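Viagens e visitas | Feiras e dias abertos

Cheguei ao dia aberto da Omolitz já a meio da manhã e fui direitinha ao segundo piso, onde tinham montado os espaços de copa. Adoro isto! Há quem vá a museus; eu fico meia hora a abrir gavetas de frigorífico e a espreitar por baixo das mesas (e não era a única, havia fila). A entrada é livre, dão-nos um mapa dobrado em quatro e depois cada um se perde como quiser.

O espaço 14 foi o meu preferido. Uma copa pequena, de escritório, daquelas em que duas pessoas já se atropelam – e mesmo assim apetecia ficar ali a conversar. Mesa branca de canto arredondado (a minha anca agradece), pernas também brancas, chão claro a imitar nada, só veio de madeira bonito e sossegado, e um frigorífico cinzento com gaveta ou porta em baixo. Passei ali um bom bocado a pensar nas bebidas: o que fica em cima da mesa, o que vai para o frio, onde se arruma uma garrafa grande quando as prateleiras já não dão.
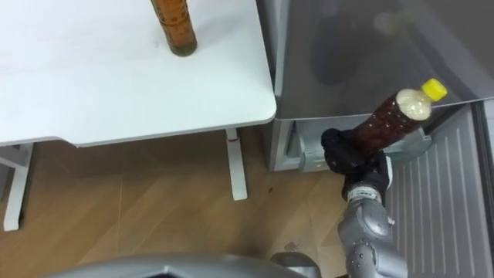
Ute Voß acha que as garrafas deviam ir sempre ao alto, na porta, e que uma gaveta em baixo só serve para as pessoas se esquecerem do que lá puseram. Discutimos isto até à escada! Eu continuo a defender a gaveta: numa copa partilhada, o que está na porta desaparece num instante, e o chá de cada um merece algum recato.

Depois do almoço ainda houve uma conversa do Silviu Zamfir sobre alturas de bancada e arrumação, com 300 lugares e gente sentada nos degraus. Falou depressa, mostrou plantas de copas minúsculas e respondeu a tudo com uma paciência enorme. Saí com o caderno cheio e uma vontade louca de mudar a minha cozinha toda.

Uma nota prática: levem sapatos confortáveis e comecem por cima, que o rés-do-chão enche logo depois da abertura. O café do pátio é bom, o bolo de laranja é ainda melhor – comi duas fatias.

Artigos relacionados
Uma manhã no armazém da Okeke
Flureo: visita à oficina de cadeiras
O que trouxe da feira Rekuder em abril

Contactos | © Todos os direitos reservados | Voltar ao topo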